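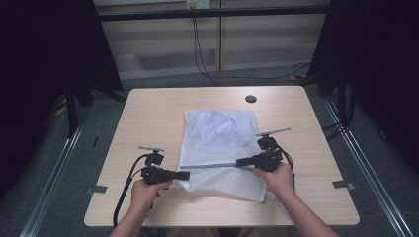
Ridged Pictures: How a Flat Card Can Look Deep or Seem to Move

Have you ever tilted a ruler or a bookmark and watched the picture on it change? One moment there is a cat with its eyes open. Tilt it a little, and the eyes are shut. On some other cards nothing changes, but a fish seems to float in front of the paper while the weeds sit far behind it.

These are called lenticular pictures. You say it len-TICK-you-ler. The word comes from "lens," and "lens" comes from the Latin word for a lentil, because a glass lens has a shape a lot like a lentil's.

There is no battery in a lenticular picture and no screen. It is made of ink and clear plastic.

Feel the ridges

If you have a lenticular card at home, run your fingernail across it. Go one way and it feels smooth. Go the other way and it goes zzzip. You are feeling a row of long, thin bumps. Each bump is a lens. It is curved on the top and flat on the back, like a clear drinking straw that has been sliced and laid down on the paper.

A small card has many of these lenses, packed side by side. A big poster can have fatter ones. The poster of a whale in the entrance hall of the museum in Wudodberg has over 713 ridges. They are wide enough to see from a step away if you look at the poster from the side.

What a lens does

Light usually travels in straight lines. When it passes from plastic into air at a slant, it bends. A lens is a piece of clear stuff shaped so that the bending happens in a useful way.

A magnifying glass is a lens that makes a small thing look big. Each ridge on the card works like a very skinny magnifying glass. When you look down through it, you don't see everything that is printed under the ridge. You see only one narrow line of ink, stretched out until it fills the whole width of the ridge.

Which line you see depends on where your eye is. Move your head to the left, and you see a line a little to the right. Move your head to the right, and you see a line a little to the left. All the ridges do this at the same time.

Cutting up the pictures

Now for the printed part. Say we want the cat card. We need two pictures that are the same size, one with the eyes open and one with the eyes shut.

A computer cuts both pictures into thin strips. Then it puts the strips together like this: first strip of the open-eyed cat, first strip of the shut-eyed cat, second strip of the open-eyed cat, second strip of the shut-eyed cat, and so on to the end. Mixing strips this way is called interlacing. Lacing up a shoe is a bit like it, with the two ends of the lace taking turns.

The mixed-up picture is printed so that one pair of strips fits under each ridge. Without the plastic on top, it looks blurry and strange. With the plastic on top, each ridge shows you just one strip of the pair. From one angle, every ridge shows the open-eyed cat. From another angle, every ridge shows the shut-eyed cat.

In between, you may see some of both. People who make these cards call that ghosting. It is hard to get rid of completely. It shows up most when a very dark picture is mixed with a very light one, so card makers try to pick pictures with the same kinds of colors in the same places.

More than two pictures

You can put more than two strips under a ridge. With a dozen pictures, a card can show a short piece of action, such as a horse taking a few steps. The whale poster in Wudodberg was made from 21 pictures. As you walk past it, the tail goes up and comes down once.

There is a limit. The ridge has to stay the same width, so the more pictures you use, the thinner each strip has to be. If the strips are thinner than the finest line the printer can make, they run together and the card looks muddy.

Making it look deep

Depth works a little differently. To understand it you need to know something about your own eyes.

Hold up one finger in front of your nose. Close your left eye and look at the finger. Now open the left eye and close the right one. The finger seems to jump sideways against the wall behind it. Your eyes are a couple of inches apart, so each one sees the world from its own spot. Near things jump a lot. Far things hardly jump at all.

Your brain compares the two views all day long. It uses the size of the jump to work out how far away things are.

A depth card makes use of this. The camera takes a picture, slides a little to one side, takes another, slides again, and so on. The pictures are cut into strips and interlaced, just like the cat. But this time the ridges must run up and down the card. Your left eye and your right eye look at each ridge from slightly different directions, so they see different strips. The left eye gets a picture taken from farther left. The right eye gets one taken from farther right. Your brain compares the two in the usual way and decides that the fish is in front of the weeds.

Try turning a depth card sideways, so that the ridges go from left to right. Both eyes now see the same strips, and the picture goes flat. On many flip cards, like the cat, the ridges are meant to go from left to right. That way both your eyes see the same cat, and you change the picture by tipping the top of the card toward you or away.

You don't need special glasses for any of this, because the sorting is done by the plastic right on top of the picture. The bad part is that it works best from certain spots. If you move too far to the side, the picture suddenly jumps back to the beginning. You have started looking at the strips under the next ridge.

Lining it up

The hardest step in making a lenticular picture is getting the plastic to sit straight on the print. Ludmila Jireš makes signs and posters in Ellery. She lays a test print under the plastic first and turns it a tiny bit at a time.

"If it's crooked, you get wavy bands across the whole thing," she says. "I look for the bands, and I keep turning until they get wide and then go away. Then I stick it down."

Each batch of plastic comes out a little bit different, so she prints a new test every time she opens a box.

Make a folding version

You can make a picture that changes using folded paper in place of lenses. It only does two pictures, and it doesn't do depth, but the strips work the same way.

You need:
Two drawings or printed pictures, the same size
One sheet of stiff paper, twice as wide as one picture and the same height
A ruler and a pencil
Scissors
A glue stick

1. Turn both pictures over. With the ruler, draw lines from top to bottom on the back of each one, an inch apart.
2. Number the strips on the back. Write A1, A2, A3 on the first picture and B1, B2, B3 on the second, and keep going until you run out of strips. Number from right to left, because you are working on the back.
3. Cut out the strips.
4. Glue them face up on the stiff paper in this order: A1, B1, A2, B2, A3, B3. Leave no gaps.
5. Let the glue dry.
6. Fold the paper back and forth along every edge where two strips meet, like a fan.
7. Open the fan halfway and stand it on a table.

Look from the left and you should see picture A. Look from the right and you should see picture B. If one picture looks too squashed, pull the fan open a bit wider.

If the pictures come out scrambled, check the order of your strips. Swapping two of them is the most common mistake.

Words to know

Ghosting: seeing a faint bit of one picture while you are looking at another
Interlacing: mixing strips from two or more pictures so that they take turns
Lens: a curved piece of clear material that bends light
Lenticular: made with a row of long, thin lenses
Strip: one narrow slice of a picture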